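Progress note to the Plundar small grants desk
Wultine tabletop tidying project
February 5, 2020

Hi all, a quick catch-up before the next payment goes through! We've now logged 727 clearing and sorting rounds toward the 2000 we promised you, and 28 of the everyday items on our list are in regular use. I'm pretty happy with that (August felt like a very long time ago when I added it up).

Most of this stretch went into small household stuff: tissues, sponges, plates, little trays and boxes. Light things are fussier than I expected, and tissues are the worst of the lot. 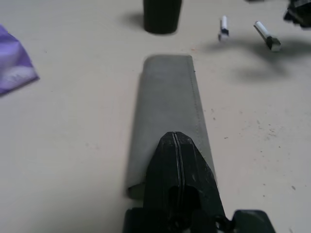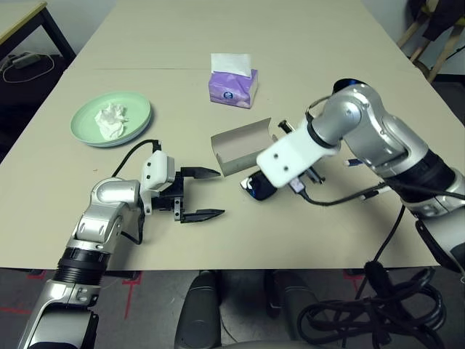 The tissue box and the open cardboard tray, with a plate off to the left.

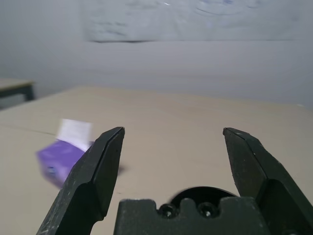
Spending is fine. We bought the second batch of supplies from Nseir and still have 23 percent of the materials money left, so I'd like to put a bit of it toward more plates and sponges, if that's okay with you. The written sorting guide is half drafted. I'll send it over once the section on soft items makes sense to somebody besides me!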